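June
By the Sandhu Center newsletter staff

A Place at the Small Table

The pretend kitchen at the Sandhu Family Learning Center occupies one corner of the main playroom, between the book shelves and the door to the yard. The center's program coordinator, who has overseen the room for 15 years, met with the newsletter shortly before the morning session to discuss how the corner is furnished and why it is changed so seldom.

The coordinator began with the matter of quantity. When she took up the position, the corner held a single large bin of play food, most of it donated. An inventory taken that summer listed 123 pieces.

"Children would tip the bin over and walk away," she said. "There was a great deal to look at and very little to do. We put most of it in the storeroom and brought it back a few pieces at a time."

The center now sets out a small selection each week, usually fruit or vegetables, with plates and a board. The remainder is kept in labeled boxes and rotated. Staff members choose the week's pieces, although families may make requests, and the coordinator noted that requests for fruit are by far the most common.

Asked about the preference, she pointed to familiarity. "Most of our children have held a banana. They know what happens to it at home. A child of 2 can put one on a plate and offer it to somebody, and that is already a complete game."

The center replaced its dishes last year with sets ordered through Windar, a regional supplier of early childhood materials. The former dishes were white and were frequently confused with those used at snack time. The coordinator described the change as overdue.

"We asked for colors, and we asked for rims," she said. "A lime will roll off a flat plate, and then the game becomes finding the lime under the radiator."

A second supplier, Stalari, was considered for the cutting boards, but its samples were judged too large for the table. The boards in use are light enough for a child to carry with one hand. Play knives are offered only when a staff member is seated at the table -- a rule that dates from before the coordinator's time and that she has seen no reason to revise.

Sessions in the corner last 30 minutes and are limited to four children. Parents sometimes ask whether the limit might be raised, particularly in winter, when the yard is closed. The coordinator's answer has been consistent.

"Four children can sit down. With six, two of them are waiting, and waiting is hard at that age. We would sooner open the corner twice in a morning."

Cleaning follows each session. Plates and food are washed in warm soapy water, rinsed, and left on a rack overnight. Anything cracked is discarded the same day. The center spends over $200 a year on replacements, an amount the coordinator considers modest, and the Trestham branch, which opened a similar corner in the spring, has adopted the same schedule.

She was asked finally how the table is prepared before the children come in.

"I put the fruit on the board and leave the plates clear," she said. "If the food is already served, there is nothing left for them to decide.

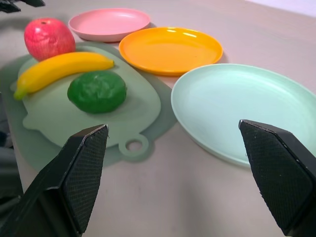 "One child will give everybody the same thing, and another will keep the apple back for herself. We let them settle it. The grown-up at the table is a guest and eats what is offered."

Families who wish to visit the corner may speak with the front desk at morning drop-off.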